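Ticket: Upload stalls at 1000 files, then the whole catalog reindexes
Product: Birier (photo catalog, self-hosted)
Component: Import / Indexer
Status: Resolved
Opened: Sunday, January 5, 2025

Original report

First off, I love this thing! I moved my whole library over from Melnyk last month and search is so much faster that I keep opening it just to play with it.

One snag. When I import a folder with more than 1000 photos, the progress bar stops dead at 1000 and sits there. If I restart the indexer it picks up again, but it also goes back and reindexes everything that was already in. My test folder has 2000 JPEGs in it, all ordinary sizes, nothing exotic.

Steps:
1. New album, any name
2. Import folder, leave "read tags" checked
3. Wait for the bar to reach 1000

Log line at the stall:
indexer: batch full, waiting for writer (queue=1000)

Update 1 (support)

Great report, thank you, the log line helps a lot. Could you try the same import with "read tags" unchecked? And please tell us what Writer timeout is set to under Settings > Storage.

Update 2 (reporter)

Unchecked: all 2000 went in without a pause. Writer timeout was 30. I never touched it, so I guess it came over with the Melnyk settings file?

Update 3 (support)

Yes, exactly that! Melnyk counts that value in seconds and we count it in milliseconds, so the writer was giving up almost at once whenever tags were being read. Set it to 2000, restart the indexer once, and import again with tags on. The full reindex is a separate bug and we've split it into its own ticket. A fix is planned for the March release.

Update 4 (reporter)

That did it. Tags on, straight past 1000 and on to the end. I then ran my Gakik folder and the big Stirach one back to back, and both finished while I was making lunch. So happy with this.

One small thing I spotted: thumbnails for the last two files show up in the grid before their tags do. A refresh sorts it out.
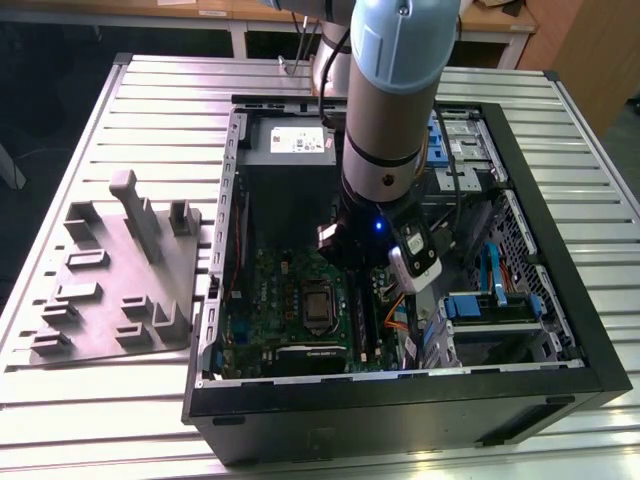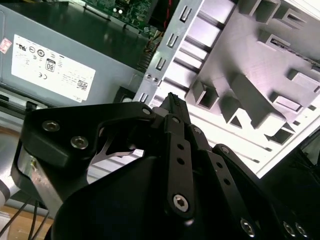

Attachments (2): open desktop PC case, both files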